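Oiling an old wooden tabletop – worth the money?

Korkor Aidoo
The shop wants over 50 dollars for a small tin of Rindov hard wax oil. The label says one coat and no more rings from mugs. Has anyone had it hold up past August?

Clive Entwistle
One coat, my foot. I've never met a finish that lived up to its tin. Mine went a greyish colour by the sink end and I had to sand it back with 120 grit.
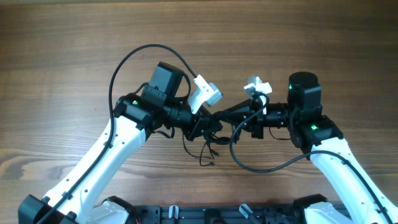 Plain boiled linseed does me fine, and I redo it every winter.

augustina_a
Linseed stays tacky for days, Clive. I'd take the wax oil over that, but put on two thin coats and ignore the label.

Clive Entwistle
Tacky means you used too much. Wipe it off after 20 minutes. And lay the rags out flat outside, they can catch fire if you bunch them up.

Kwame Akpalu
Not convinced by either of you. Poly on ours, no rings so far.

Korkor Aidoo
Poly looks like plastic to me. I'll try the oil on the underside first – still doubt the one coat bit.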